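A Decent Cup at Home: Notes for the Flusside Evening Talk
Anju Sachdeva
May 13, 2018

Opening (take your time, let people sit down)

Good evening, everyone, and thank you for coming out on a Sunday, when I know perfectly well that most of you could be at home with your shoes off. Thank the library for the room. Mention that the restrooms are down the hall past the atlases and that the side door locks itself after eight, so please don't step out that way for air.

I have been making tea for other people for 27 years, first for my in-laws, then at the counter at Isah, and now mostly for whoever comes through my back door. I'm not a scholar of tea. I can't tell you which side of the hill a leaf grew on. What I do know is the kind of tea most of us drink, black tea with milk, in a kitchen with the radio on, and I think it deserves an evening of its own.

Ask who had tea today. Ask who had it out of a bag. Tell them to keep their hands up proudly! I had two cups from a bag before I left the house and enjoyed them both.

The Isah years

Tell the story of the first morning. Isah was a narrow shop in Pridska between the shoe repair and the bank, with a counter and a bench and a window that never opened the whole way. I came in thinking I made very good tea, because my family had always told me so, and my first customer, a bus driver with a beautiful gray mustache, took one sip and asked me very kindly if I was feeling all right. I had let it sit while I looked for the change drawer. It was the color of a saddle.

(Pause here. People usually laugh, and if they don't, carry on.)

He came back the next day, bless him, and the day after that, and he taught me to make his the way he liked it, which was strong but short: plenty of leaf, not much time. My own cup at that point was the opposite, a stingy pinch of leaf left in until it gave up. Same color, near enough, but his tasted of tea and mine tasted of pencils. If you remember one thing from this evening, I'd be glad if it was the bus driver. When your tea is weak, reach for the spoon before you reach for the clock.

Water and the kettle

Fresh water from the cold tap, please. I know there's half a kettle left over from lunch, and I know it feels wasteful, so give it to the ferns once it has cooled. Water that has been boiled over and over tastes flat to me. My sister says she can't tell any difference at all, and she and I have been having this discussion since our wedding days, so I'll only say try it both ways and see which of us you agree with.

Hold up the old Barkix. I carry it to every talk. It has a dent from the move and the whistle went years ago, so I listen for the lid to rattle. If your kettle has a crust inside, simmer some white vinegar and water in it, let it stand, then rinse it and rinse it again. I skipped that second rinse once when my mother-in-law was visiting. She drank the whole cup out of politeness and then asked for a glass of water.

For black tea you want the water at a real rolling boil, and you want to pour right away. Green tea is another matter. I let the kettle stand open for a few minutes first, and if you own a thermometer you can do it properly. Somebody at the Pridska talk asked me what number to aim for and I said whatever the packet says, which did not impress him.

Leaf, bag, and how much

Pass the tins around now. There should be one going down each side of the room. Ask people to smell before they look, and to keep the lids with the tins this time.

A teaspoon for each cup, a little heaped if you take milk. I buy loose tea 100 grams at a time, even though the big bag is cheaper, because I live alone now and the big bag goes stale on me before I reach the bottom. Keep it away from the stove and away from the spice shelf. I once kept a lovely Assam beside the cumin and drank cumin tea until September.

If you use bags, and I've already confessed that I do, give them room. Don't squeeze the bag against the side with the spoon. I can see some of you squeezing in your minds. Lift it out, let it drip, and let it go.

Milk, and the old argument

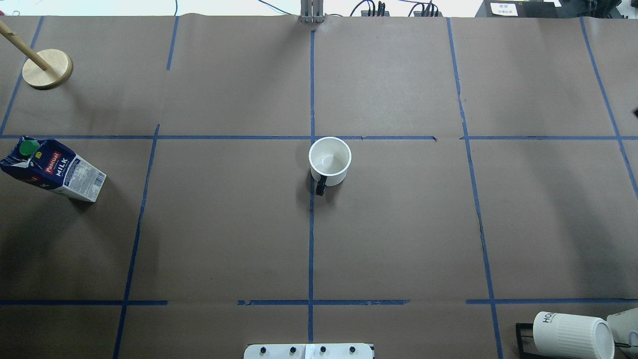 Milk first or milk last is the question I'm asked most often, and I've seen it divide a perfectly happy table. My mother poured it first, and her reason was that her mother had. With a teapot you can do as you please, since the tea has finished brewing before it meets the milk. With a bag in the cup I would beg you to wait, because cold milk takes the heat out of the water and the poor leaf just sits there sulking. Put the milk in last and pour it slowly, and watch the color as you go, and for that you want something pale inside, like the white mug with the black handle up on the screen. In a dark mug you're guessing. I have a cobalt blue one that my niece made in school, and I love it dearly, and I drink cocoa from it. As for which milk, whole is my choice for everyday, and the long-keeping kind is fine in a pinch, though it does bring its own slightly cooked sweetness to the cup. Pour it after a strong brew and you'll hardly mind.

If anyone asks about oat milk: yes, it works, shake it hard first, and let the tea cool for a minute so it doesn't split. If anyone asks about lemon: lovely, but then no milk at all, please. I've done both together by accident and it looked like something from a science fair.

Tea for a crowd

This is the part people write down, so slow down and repeat things.

The biggest tea I ever did was for up to 65 guests, at a retirement party in Pridska, and I said yes to it on the telephone before I had thought about kettles. A kettle is a wonderful thing for a family and a cruel thing for a crowd. By the time you've filled the last cup the first person wants another, and you have spoken to no one all afternoon.

What saved me was making a concentrate. Brew it very strong in a big pot, lots of leaf, five minutes, and then strain it well into a clean pot so that it can't go on brewing behind your back. When people come up, pour a little of the strong tea into each cup and top it up with hot water from the urn. Those who like it pale can have it pale, and the bus drivers of this world can have theirs dark. Make the concentrate the same day. I tried it the night before, once, and it was cloudy and cross by morning.

Set the milk and sugar on a separate table, well away from the urn. I mean well away, across the room if the room will let you. People stand still while they stir, and they chat while they stir, and if they're stirring in front of the urn then the line goes out the door. Spoons go with the sugar, and put a bowl there for the used ones or they'll end up in the flowerpots.

And hold some cups back. Whatever number you've been told, somebody will bring a cousin.
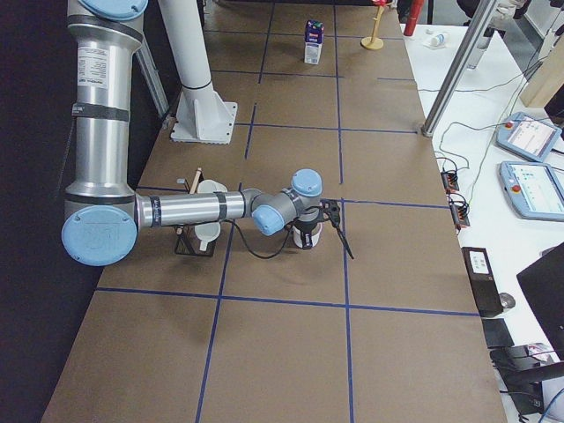
Chai, if there is time

(Look at the clock. If it is past eight, skip to questions and just hand out the recipe.)

I left this for late in the evening on purpose, because if I start with chai I never get to anything else. Everything I said about short brewing goes out the window here. Chai wants to be boiled and it wants to be bothered.

For two people: a cup of water in a small pan with a few slices of ginger and a couple of cardamom pods that you've cracked with the side of a knife. Let that simmer until the kitchen smells of it. Add two heaped teaspoons of strong black tea and let it bubble for a minute. Then a cup of whole milk, and sugar now, in the pan. Bring it up until it climbs, take it off the heat so it sinks back, then put it on again and let it climb once more. Don't walk away. I don't care who is at the door.

My father made it every afternoon until he was 71, when he announced that he was retired from the stove and that it was my turn. He then stood behind me every day and told me when to lift the pan. I still hear him, and I still lift it a moment too late, and I've scrubbed a great deal of milk off a great many burners.

No cinnamon in mine. If your family puts cinnamon in, then put cinnamon in, and don't let a woman at the library tell you otherwise. The same goes for fennel, black pepper, and the clove, though do go easy with the clove.

Questions

The ones that usually come up, with what I usually say:

Can you reheat tea? You can. I do it when it's raining and I feel sorry for myself. Use a pan, low heat, and don't expect much.

Should you warm the pot? Yes, swirl some hot water in it and tip it out. In summer I forget, and the tea forgives me.

How do you get stains out of a cup? Baking soda on a damp cloth, and a little patience at the bottom where the handle side always seems worse.

Why does tea taste better at someone else's house? I don't have an answer for this one. Ask the room, there's generally a good story in it.

Before people leave, remind them that the recipe sheets are by the coats, and collect the tins. Last time I went home with three lids and two tins, so please check your bags.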